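Speaker notes – "The Label Says Tuesday: What Dates on Food Mean"
Helturlow Public Library, evening series, talk 3

Start when the door closes. Thank Erlinda Enriquez for the room and the projector cable.

Opening: ask who threw out a yogurt this week. Wait. Ask who smelled it first. Fewer hands, always.

Main point, say it early in case people leave at the break: "best by" is a manufacturer's guess about flavor. Infant formula is the federal exception. Everything else is a patchwork of state rules and somebody in a packaging meeting.

Story: my aunt and the mustard. Keep it under two minutes. Last time it ran to six and I lost the back row.

The household diary. I wrote down everything we threw away for 12 weeks. 168 items. I had told my wife it would be "maybe a dozen." Pause here, she may be in the audience. Most of it was greens, bread, and sauces bought for one recipe. Do not get into the tahini unless asked.

Next slide. Leave it up while I talk about shelves.

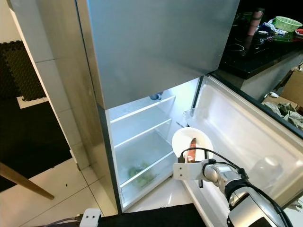

Slide 9. Greens in the drawer, shelf to spare.

Crisper drawers: high humidity for leaves, low for apples and pears. The slider does something, though most of us treat it like the button at a crosswalk. Milk goes toward the back, never in the door. Eggs in the carton. Yes, even if the fridge came with a cute tray.

Ritu Shakya's question from the Prurkik talk: does freezing stop the clock? For safety, at a steady zero Fahrenheit, pretty much. For taste, no. Bring up the gray pork chop – people like the gray pork chop.

Skip if running late: history of open dating, the 1970s, coded cans. I love this part. I am told I am alone in that.

Handout: one page, both sides. The storage chart is on the back, so say "turn it over" twice.

Questions. Someone will ask about honey. Honey is fine.

Cookies by the exit. They have no date on them.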